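Search the forum Search Advanced

Mixing camera views in the training set: result and a question

Posted by gripnotes, March 22, 2026

We finished the first pass of the view-mixing comparison and I want to put it here before we write it up. The policy is a plain imitation policy trained on teleoperated demos. The only thing we varied was which fixed camera the training images came from. Total was 1,000 demos in every condition, same operators, same object set. Condition A used the overhead camera only. Condition B split the demos between the overhead and an angled side camera. Nothing else changed, and the network sees one image at a time in both.

On the ketchup-bottle-and-tray task, with the overhead camera at test time, A did better than B. That was expected. When we moved the test camera by 10 degrees, A fell apart and B held at 63 percent success. We call the evaluation suite Brundus internally, so if you see that name in the plots, that's what it is.

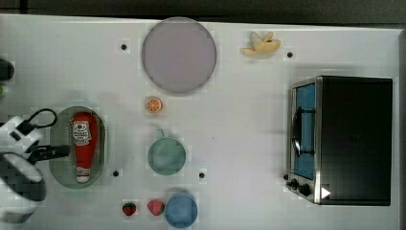
Murín: The 63 percent means very little without the unshifted number next to it. If B starts at 65 you have a good result. If it starts at 90 you have a policy that lost a lot from a small camera move. Which is it?

gripnotes wrote:
Fair. I left it out because we're rerunning that cell. Two of the batches were logged with the wrong start pose and I don't want to quote a number I may have to take back. It is not near 90.

bodlow_lab wrote:
We tried something close to this in August and got the opposite. Adding the side view hurt us everywhere, shifted camera or not. Our set was much smaller, so it could be that we just starved both views. Did you keep the grasp labels in the robot base frame or in the camera frame?

gripnotes wrote:
Base frame, both conditions. We tried camera frame early on and the calibration error on the side camera swamped everything.

bodlow_lab wrote:
Then that may be the whole difference. We were in camera frame and our calibration was not great. I'd still like to see it at a smaller demo count before I believe the split is free.

Murín: It isn't free, the first post says A wins on the unshifted camera.

bodlow_lab wrote:
I meant free in terms of data collection. You know what I meant.

gripnotes wrote:
Some more on the setup, as I got a message asking. Objects stay on a white table and we shuffle the layout between episodes. There is always clutter the task doesn't need, such as fruit or a mug. The start pose of the bottle relative to the tray is drawn from a list, and the operator doesn't choose it. An episode counts as a success if the bottle is fully inside the rim and the gripper has let go. Leaning on the rim is a fail. The side camera sees a lot more than the table, including floor and part of another table, and I think that's where some of B's robustness comes from.

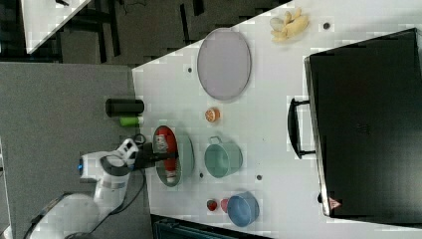 The check for that is to crop the side view down to the tabletop and retrain. If B drops back toward A under the shift, then the background is doing the work and the viewpoint matters less than I'd like. We have the crops ready, and training is queued behind another job.

tworail wrote:
Cropping changes the effective resolution too, so you'd be testing two things at once. Mask the background with flat gray and leave the image size alone.

gripnotes wrote:
Good point. I'll queue the mask version as well and report both.

Murín: I'd drop the crop and only run the mask. You'll end up arguing over which one to believe.

tworail wrote:
Disagree. If they match, that tells you resolution wasn't an issue, and it costs one extra run.

prurmont_user wrote:
Are the seeds fixed across conditions? On our Prurmont rig the spread between seeds was bigger than most of the effects we were trying to measure.

gripnotes wrote:
2 seeds per condition so far. I know that's thin. More are going in after the rerun, and I'll post the unshifted number for B at the same time.

Related threads
Base frame vs. camera frame for action labels
How many seeds before you trust a success rate?
Recalibrating a side camera without stopping collection
Scoring partial placements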